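Home | Forums | Workshop & Furniture | New Posts | Log In

Thread: Light wood table, leave it bare or finish it?

pistville_pete
Joined the forum just for this. I've got a light-colored work table with a green mat on top and I can't decide about the wood. Half of me wants to oil it, half of me likes how pale it is. The mat covers most of the middle, so I'm mostly talking about what shows around it.

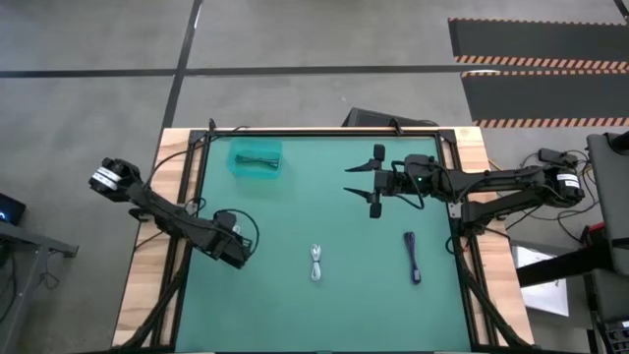 I bought the table secondhand in Ballel last October and hauled it home in 12 miles of rain (under a tarp, don't yell at me). It's been solid ever since, and I really do like that warm beige with the grain showing along the sides! My worry is oil creeping in under the black metal border and getting on the mat.

sawdust_lena
Oil it. Bare wood picks up every coffee ring, and pale wood shows them worst. Two thin coats, wipe it down, done.

Jonas Mayrhofer
Disagree with Lena. Oil turns pale wood yellow, and he just said he likes the color. Water-based matte, and take the border and mat off first.

sawdust_lena
Depends on the oil, Jonas. I did my bench in Preltitgate with a white-tinted one and it stayed pale for years.

pistville_pete
Taking the border off is a whole afternoon with everything mounted on it. Could I just tape along the rails?

Jonas Mayrhofer
You could, but you'll get a ridge at the tape line. I'd give up the afternoon.

matei_k
Try both on the underside and leave them for 20 days. And that teal green looks great next to the wood, so keep the mat whatever you do.

Comments (2)

gluepot: Team bare wood. Mine's never had a drop of anything on it.

rita_b: Did you pick one yet? I have the same decision coming up with my sewing table.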